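MEDIA RELEASE
For immediate use

Dusalness opens its packing room to anyone who has ever lost a fight with a roll of stickers

November open day puts hand-tracking work on show, parcels and all

Dusalness, the company that teaches machines to handle parcels by first watching people do it properly, will open the doors of its Kelum site to the public for one day this November. Visitors are invited to see where the future of automation is being worked out, which at present is a storage room with a great many cardboard boxes in it.

The open day runs from 10 am until 4 pm. Entry is free. So is the tea, and the quality reflects this.

The main demonstration is the company's labelling program, known in-house as Gestetti. A person wearing tracking cuffs on both wrists works through ordinary packing jobs at an ordinary table. The cuffs record where the hands go. A camera worn at the head records what the hands are up to. The recordings are then used to train robot arms, which have so far shown great confidence and mixed results.

Much of the program concerns fragile stickers. Dusalness did not set out to become an authority on fragile stickers. Early trials had the arms lifting, stacking and turning boxes quite happily, and the company had begun to feel rather pleased with itself. Then somebody asked for a label.

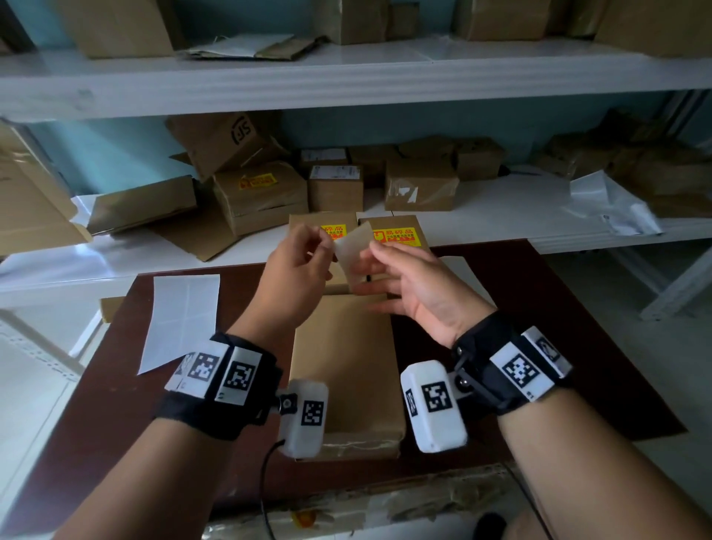
A sticker has a front, a back, a strong opinion about which way it would like to curl, and no interest in being let go of. People deal with all of this using fingertips and a small amount of swearing. A gripper has neither. The program's answer has been to collect a lot of examples of people getting it right, along with a fair number of people getting it wrong and sorting it out, and the second lot has been the more useful.

More than 1000 sessions have been recorded at Kelum since the program began. Each is a single job from start to finish, and the room is left the way a working parcel room tends to be left. Dusalness did try a tidy version. The arms trained on it did beautifully until they met a shelf that belonged to someone real.

"We were asked whether we'd clean up before the open day," a company spokesperson said. "We talked it over and decided that would be falsifying the data."
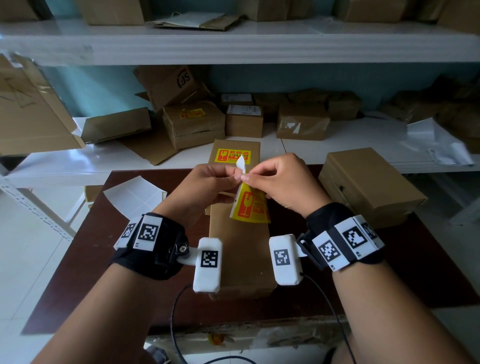

Demonstrations will be held every hour on the hour and last about 80 minutes, a scheduling problem the company is aware of and hopes to solve by having a second table. Groups will be kept small so that everyone can see the operator's hands. Please don't offer the operator advice. Previous guests have found this difficult.

After each demonstration, visitors can try the cuffs on for themselves and label a box while a screen shows their hand movements as a pair of moving skeletons. It is a humbling thing to watch. Those who would like to can leave their attempt with the program as training material, and those who would prefer it deleted will have it deleted on the spot. Children aged 5 and over are welcome to take part with an adult. The smallest cuff setting doesn't go any smaller than that.

A robot arm will also be running in the next room, supplied by Shojaei, which builds the grippers used in the program. The arm will be applying labels to empty boxes throughout the day. Visitors may notice that it is slower than the person next door. Shojaei has asked that this be described as "deliberate", and Dusalness is happy to oblige.

Engineers from both companies will be on hand from 2 pm to answer questions about cuffs, cameras, grippers and adhesives. Questions about when a robot will be able to wrap a birthday present will be met with a long silence.

Getting there: the entrance is on the loading dock side of the Kelum building, past the grey roller door. Parking is limited, and the loading bay has to stay clear for actual parcels. The ground floor is step-free. Closed shoes are required in all work areas.

Bookings: places at the demonstrations should be reserved through the open day page on the Dusalness website. Walk-ins will be let in where there's room.

Media: reporters and photographers are welcome from 9 am, before the public session. Interviews and filming in the packing room can be arranged through the Dusalness media office. Anyone bringing a tripod is asked to let us know ahead of time so we can move some boxes.

ENDS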